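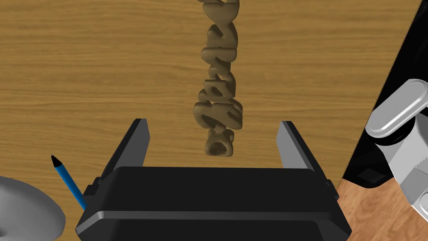
Home » About Us

About Gulthorpe

Hi, and welcome! Gulthorpe is a little website about royal television: the documentaries, the costume dramas, the balcony specials, the long sit-down interviews that everybody has an opinion on by breakfast. If it has a crown in it and it was made for a screen, I've probably watched it (twice, if there were good hats).

I started the site from my kitchen in Gristidmont after I'd worn out my family's patience with the subject. My first post was a grumpy 800 words about a coronation drama that got the carriages wrong. People wrote in to argue with me, and I loved it so much that I wrote another one the next night.

There are 2 of us now. I do the reviews and the weekly newsletter, and my sister looks after the archive, which has grown to around 60 programs, some of them very old and very hard to find. She also fixes my spelling. If you catch a mistake, it went up while she was at work.

What you'll find here

Reviews go up on Sunday evening, usually late. We also keep a viewing guide for people who want to know what's coming and where to watch it, plus our Stondano pages, where readers send in memories of royal broadcasts they saw as kids. Those are my favorite part of the whole site - please keep them coming!

We don't do palace gossip. I don't have a source, I've never been inside a palace without buying a ticket, and I'd rather talk about whether a program was any good.

Who pays for it

Mostly me, with help from readers who join Abera, our supporters' club. It costs 14 dollars a year and gets you the newsletter a day early and a vote on what I review next. We don't take money or free trips from anyone whose shows we cover.

Want to say hello? Use the contact form. I read everything, though I'm slow in July.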